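I spent my first morning at Grernex watching Dilruba Abeysekara argue with a planner. Hers is called Pollon, and its job is to decide where a gripper should take hold of a piece of cloth, a thing with no fixed shape at all! The old version scored 2000 possible grasps and then dithered. The new one looks at 200, mostly along folds and creases, and gets on with it.
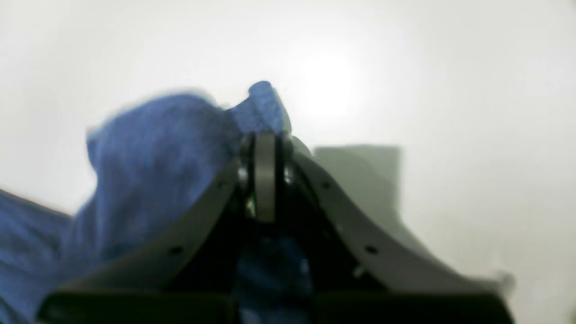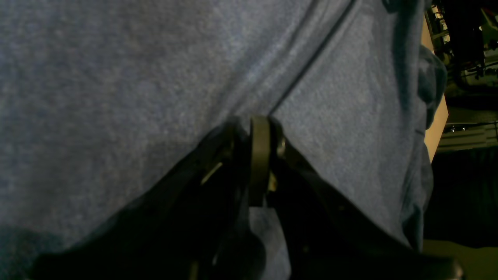 Dilruba's real bugbear is the depth map, which goes to mush on soft edges (she calls it porridge, and she's being kind). So Chae-won Ra wrote a little filter, all 551 lines of it, that trusts the wrist camera more the closer the fingers get. I asked if I could break it. They let me change one setting – the lift speed – and I had the log full of red warnings in 5 minutes.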